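The operator's share of the work

Volker Albers, Opinion
Thu 24 April

The argument about automation in small assembly and packing plants is usually held in terms of headcount. That is the wrong unit. In the plants I have worked with, headcount moved very little in the first two years after a robot cell went in, and the work changed a great deal. If we want to judge what these cells do to people, we should look at how the tasks inside a shift are redistributed, who ends up holding the difficult ones, and whether the pay scale has a line for them.

I will use one site as the main case. Drollik packs ceramic tableware for hotels and canteens. Until last August, cups and mugs came off the washing line, were checked by hand, sorted by type and placed into divided cartons. The packing hall ran two shifts with 56 people across both. Promia, the integrator, installed 7 pick-and-place cells under a control package called Tarov. The packing hall now has 54 people on its list. One retired and one moved to dispatch.

On paper, then, not much happened. The management summary says the cells relieve staff of repetitive handling, and this is correct as far as it goes. The old job had a high repetition rate and a known pattern of wrist and shoulder complaints. I have no interest in defending it.

What the summary leaves out is that the old job was easy and hard by turns. A packer handled a long run of sound, upright mugs and then a chipped one, then a nested pair that had stuck together, then a run again. The easy items paid for the hard ones in attention. The cells take the easy items. What reaches a person now is the remainder: pieces lying at an angle the planner rejects, mixed lots, handles turned to the wrong side, cartons with a bent divider. A shift that used to be four-fifths routine has become a queue of exceptions.

Lutz Rathjen, the shift lead on the early shift, kept a paper log of exceptions for 21 working days after the start-up. He counted 215 stops that needed a person at the cell. Most were cleared in less than a minute. The log also shows that they came in clusters, often at the change from one product to the next, and that one operator was responsible for two cells in most of those periods. The average tells you the workload is low. The clusters tell you what the shift feels like.

I asked to sit in on the preparation work for the next product family, which is done at a desk. A new item is first tried in simulation. Someone who knows the ware proposes the positions that will cause trouble, and the trials are run against those positions before any real cell time is booked.

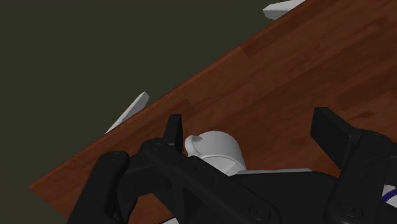 At Drollik the person proposing the positions is usually a former packer. This is sensible. A packer with ten years in the hall knows that a mug on its side presents its handle in one of a few typical ways, and that a grasp across the body behaves differently from a grasp by the handle. A vendor engineer can derive some of this from a model of the part. He cannot derive how often each case occurs on that line, with that washer, on a Monday after a shutdown. The packer supplies the distribution, and without the distribution the simulation is testing whatever the engineer happened to think of.

The contribution is therefore technical in the plain sense of the word. It determines which grasps are tested, what approach angle is allowed, how much clearance the fingers are given and which cases are handed back to a human. An hour spent well at this stage removes stops from the hall for months. It is also the part of the project with no owner on the labor side. The two packers who do it are still classified as packers. Their time at the desk is booked as "support, other." When the hall is short of staff, they are called back, and the trials wait.

One can object that this is a start-up effect and will settle. I have heard this at every site and it is partly right. The number of stops does fall. Rathjen expects it to go on falling for the current product family, and I see no reason to doubt him. But product families change. Drollik brings in new ware several times a year, and each change opens the same questions about pose, clearance and handover. This is permanent work that arrives in batches, and it should be staffed as such.

A second objection is that operators do not want it. Some do not. The older method allowed a person to work steadily and think about something else, and that had a value which engineers tend to underrate. James, the plant's own training scheme, offered 12 places in its first round and filled nine. Two of the people who declined told me they would take the course if it led to a different pay group. At present it leads to a certificate and the same pay group.

The remedy does not require a theory of the future of work. First, the exception rate and its distribution over the shift should be recorded by the control software and shown to the shift leads. The data exist already – the cell has to register a stop in order to signal one – but at Drollik the report goes to the integrator only, and Rathjen had to use a clipboard. Second, the number of cells per operator should be set by the peak and not the mean. At product changes that means one operator to one cell. Third, the preparation work needs a job description, protected hours and a pay group that reflects it.

The third point will meet the most resistance, as it costs money in a visible line. The alternative also costs money, in lines that are harder to see. Trials that are postponed come back as stops. Stops that come in clusters wear out the people who clear them, and the experienced ones are the first to find other work. A replacement can be trained to reset a cell in a day. Learning how the ware behaves takes longer, and it was learned by packing it by hand, a job the plant has largely stopped offering.

That last problem I cannot solve here. Some sites keep one manual station open and rotate new staff through it for their first months. It lowers the output figure slightly and the controllers dislike it. Drollik closed its last manual station in the fall. I would reopen it before the next product family is released to the hall, and put the people from the first training round in charge of it.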